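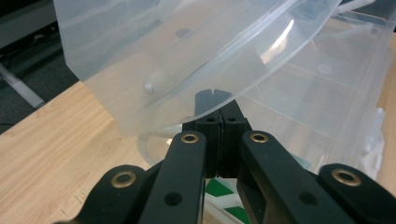

How to keep score notes during a soccer match

I started writing down matches from the stands when my niece joined the Drisden under-15s, and people keep asking how I keep up. It's easier than it looks! All you need is a pencil and a folded sheet of paper.

Step 1. Fold the sheet down the middle
Left side is the first half, right side is the second. Put the team names on top (mine says Drisden and Bergeron from last May) and leave the score blank until the whistle.

Step 2. Write the minute first
Always the minute, then the shirt number, then one letter. I use G for goal, S for a shot on target, C for corner, Y for yellow card. So "31 9 G" means number nine scored in the 31st minute. Don't write sentences — you'll miss the next attack.

Step 3. Let the clock run
Start your watch at kickoff and don't stop it for injuries. Anything past 45 gets a plus sign, like 45+2, so it doesn't get mixed up with the second half.

Step 4. Mark the subs
I draw a little arrow with the number going off and the number coming on. Florencia Ledesma, who coaches at Momden, circles hers instead, and I may steal that because my arrows get messy when it's cold.

Step 5. Tidy up at halftime
You have 15 minutes, so check your goals against the scoreboard and ask a neighbor about anything you missed. Then get yourself a coffee and turn to the right side of the sheet.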